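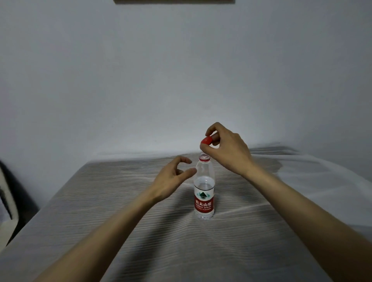 Cap and bottle, one of the two-handed table tasks.

Call for participants: table demonstrators for the Stanska open day

Stanska is looking for people to work at the demonstration tables during our open day in May. The open day falls on a Tuesday and takes place at the Tradico building, in the ground floor hall and in Room 552. We need 43 people in all. No background in robotics is needed. You need two working hands, some patience, and a willingness to do the same small job many times while visitors watch and ask questions.

This is paid work. The rate is $160 for the day, which includes a short training session in the morning.

What the open day is

Stanska builds software for two-armed robots that handle household objects. The project is called Zikport. The robots learn from recordings of people doing ordinary things at a table: putting a cap on a bottle, folding a cloth, moving a spoon from one bowl to another. We have more than 4,000 of these recordings so far, nearly all of them made by our own staff and a small group of regulars.

Once a year we open the doors. Visitors are mostly local families, students from the technical college, and people from companies that might use the software. Last year the complaint on the comment cards was that people saw the robots moving but never saw where the movements came from. They watched an arm set down a cup and had no idea that a person had done it first. So this year the tables with people come first, and visitors reach the robots after that.

The work

You will be assigned to a table with one other demonstrator. One of you does the task while the other talks to visitors, and you trade places every half hour.

The demonstrator who is seated does one task from the list for the full half hour. The tasks are:

Cap and bottle. Lift the cap off, set it on the table, pick it up again, put it back on. One hand steadies the bottle and the other handles the cap. Right-handed and left-handed people are both wanted.

Cloth fold. Fold a dish towel in half and in half again, then open it out flat.

Spoon and bowls. Move a spoon between two bowls without dragging it on the table.

Box and lid. Close a shallow box and open it again.

Cord. Straighten a short cord, coil it, and lay it down.

You can tell us which tasks you would like and we will try to go along with it. Cap and bottle is the one visitors ask about most, and also the one the robots have the most trouble with. A cap that is set down slightly crooked looks fine to a person, who feels it and corrects it without thinking. The arm has to be shown that correction. When you do this task, please don't try to be perfect. If the cap goes on crooked, fix it the way you would at home.

The demonstrator who is standing answers questions. We will give you a sheet with the common ones and the answers we use. If someone asks a thing you don't know, send them to the staff desk by the hall entrance. Please do not guess about prices, release dates or which companies we work with.

Recording

The seated demonstrator at each table will be recorded from a camera worn on the head. It points down at the hands and the table. It will pick up your forearms, and sometimes the edge of a chair or the wall behind the table. It does not record sound. The standing demonstrator is not recorded.

Visitors will be asked to stay on the far side of a rope so that they don't end up in the recordings. If a visitor reaches across and their hand is caught, tell the floor lead and that stretch will be deleted.

You will be asked to sign a release before the day. It lets Stanska use the recordings to train the Zikport software and to show short pieces of them in talks and on our website. Your name is not attached to any recording. You can ask to have your recordings taken out at any time up to the end of the month after the open day. After that they are mixed in with the rest and we can't separate them. If you are not comfortable with this, you can apply as a standing demonstrator only. Say so in your application. There are a few of these places, at the same rate.

Practical points on clothing: plain sleeves, or sleeves pushed up to the elbow. No rings with raised stones, no bracelets, and no watch with a bright screen. Wedding bands are fine. Clear or plain-colored nail polish is fine too.

Schedule for the day

8:00 a.m. Sign in at the Tradico building, side entrance. Coffee and rolls.
8:30 a.m. Training in Room 552. You will try on the camera, practice your task, and meet the person you share a table with.
10:00 a.m. Doors open to visitors.
12:30 p.m. Lunch, in two groups so the tables are never all closed at once. Lunch is provided. Tell us ahead of time about allergies.
2:00 p.m. Robot demonstration in the hall. Tables stop for this one and you are welcome to watch.
3:00 p.m. Tables open again.
5:00 p.m. Doors close. Please help wipe down your table and return the objects to their tray.
5:30 p.m. Finished.

We need people for the whole day. We tried half days last year and the changeover at noon took up most of an hour, so we are not doing it again.

The robot demonstration

Darmawan Wibisono runs the robot side of the open day. At 2:00 p.m. his group will show two arms working through the same tasks that people have been doing at the tables all morning. The arms will be running on recordings made before the open day. What you do that morning will not be in them yet. Visitors ask about this a lot, so it is on the question sheet.

Some of the attempts will fail. Objects get dropped and lids go on sideways, and the group will leave those attempts in. The robot area has its own barrier and its own staff, and table demonstrators do not work inside it. You will not be asked to touch, start, stop or move a robot at any point.

Who can apply

Anyone 18 or older who can sit for half an hour at a time and use both hands. We would like a wide range of ages and hand sizes. Most of our recordings so far come from people in their twenties and thirties, and we would be glad to hear from older applicants. If you have arthritis, a tremor, or a finger that doesn't bend all the way, you are still welcome to apply and we would like to have you. Tell us as much or as little about it as you want.

The tables are at standard height and some can be lowered. The hall is step-free from the side entrance. Room 552 is on the fifth floor and there is an elevator. A quiet room will be open all day for demonstrators only.

You should be able to hold a simple conversation in English. Other languages are a plus, and we will put a small card on your table saying which ones you speak.

People who worked at last year's open day can apply again. You still need to come to the morning training, as the tasks and the camera have both changed.

Pay and travel

The $160 is paid by bank transfer within two weeks of the open day. Bus fare is paid back if you keep the ticket. Parking behind the Tradico building is free for demonstrators, but the lot fills up early, and we can't hold spots except for people who need to park close to the door. Ask for one when you apply.

If you have to drop out, let us know as soon as you can so that we can call someone from the waiting list. If we cancel in the last week, you will be paid in full.

How to apply

Write to the open day desk at Stanska, care of Farah Mandagi, and include:

Your name and a phone number
Your age group (18 to 29, 30 to 49, 50 to 69, 70 and up)
Which hand you write with
Whether you want to be seated and standing, or standing only
Any task you would like, or would rather not do
Languages you speak
Anything we should know about access or food

A few lines is enough. We do not need a resume or a cover letter. Places are filled as applications come in, with some held back so that the age groups come out even. Everyone who writes will get an answer, including those who go on the waiting list.

If you would like to see the tables before you decide, Farah Mandagi has one set up in Room 552 on weekday afternoons. Ring from the side entrance and she will come down for you. You can try a task or two there, with the camera or without it.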